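The Town That Listens in the Evening

By Si-woo Han

At half past five the last bus from Golleck stops in front of the bakery in Plemville, and the people who come down from it do not talk much. Most of them have something in their ears. When I moved here I took this for coldness. It took me one winter to understand that many of them were listening to the same thing.

The program is called The Long Table. It is made by Ro-un Heo in a room over her sister's shop, and it comes out every evening except Sunday. In each part one resident of the town talks for 22 minutes, without music and almost without questions. Plemville has 1,658 inhabitants. On a good evening, Heo told me, 1,000 people listen, and a part of them live far away and left the town long ago.

"I don't choose interesting people," she said. "I go down the street, and then I go down the next street."

Earbuds changed the habits of the town more than the radio did. The radio stood in the kitchen and the family had to agree on it. Now a husband can be in Monday while his wife is still in Friday, and at dinner they must be careful what they say. 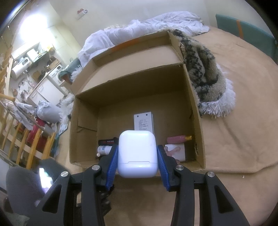 A voice from Fetwood Lane

The part that people mention most often was recorded in October. An old roofer from Fetwood Lane speaks about the houses he has seen from above. He knows which family keeps a garden chair behind the chimney, and he does not give the name. For a week afterward, everybody on the lane was looking up.

I asked Heo if she cuts a lot. She cuts coughing, and she cuts the names of people who owe money. Silence she leaves in. In the roofer's part there is a pause so long that several listeners took out their phones to see if the battery had died – then he says, "Well, and that was my brother's house," and continues with the gutters.

Not all of the town is happy with the program. The owner of the Jeon, our only restaurant, complains that his guests now eat with one ear closed. He tried a small sign at the door, and it stayed up for 5 days. Later he was a guest himself, and he spoke so warmly about soup that he had to buy a second pot. 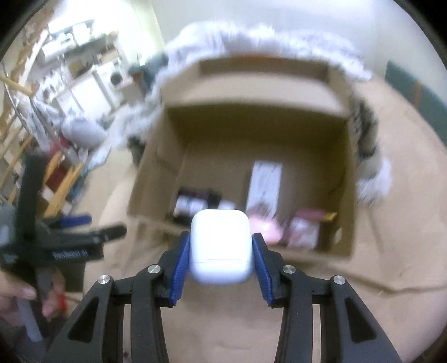

What I like most is the way people walk while they listen. They go slower, and when a part is not finished they make one more turn past the school before they go home. You can meet the same neighbor twice on the same corner. You nod both times, and it would be impolite to stop her.

Heo has reached the upper end of Mill Street, with the whole river side still to do. My own house is on the river side, number nine. I have begun to think what I would say, and so far I have enough for four minutes, mostly about the bus.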